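Sorting the small stuff

I finally got to the supply drawer at the Grusham clinic room, the one we've all been shoving things into since January. You know the drawer! Masks on top of packets on top of more packets, and a roll of tape that had glued itself to a glove box. I gave myself two hours and a big mug of tea, and I only got through half of it.

What's working for me so far is open bins, one kind of thing in each — no lids, no stacking. I tried it with the lids on first and gave up by lunchtime. 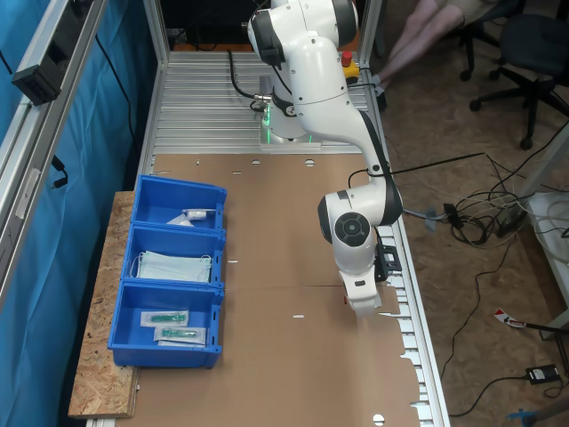 Photo: Tshepo Jacobs

The blue plastic bins are my favorites. Masks get the middle one, with their ear loops hanging over the edges (I've stopped fighting the ear loops), and the sealed clear packages with the green syringe-like pieces lie in the nearest one, where I can see them through the wrap. The far bin just has a little white wrapped item in it, so there's plenty of room left there.

Next up is the tall cupboard — wish me luck. If you have spare bins at the Clakow office, any color, please send them over with the Tuesday-size boxes or drop them at the front desk.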